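Laundry Water Use in the Sturwood Dorms
Project report, Environmental Studies

Our group wanted to know how much water students use to wash clothes. We surveyed 361 residents in July and read the meters in the Sturwood laundry room.
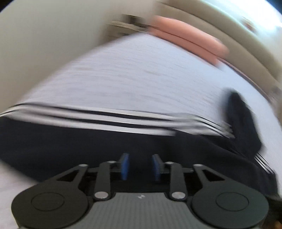 Most people wash once a week. In the first meter period the machines used 2802 gallons over 49 loads at the large setting and 300 smaller ones. Many of the smaller loads were only a few shirts.

Bedding was the part we had not planned for. Sheets take up a lot of room in the drum, and students tend to run them alone. 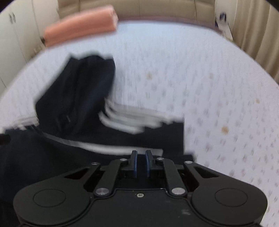 Montri Sombatkul wrote on our draft that the survey should have asked about hand washing too, because people on his floor do it in the sinks and no laundry meter picks that up. We agree, and have added a question for the second survey at Osmont Hall.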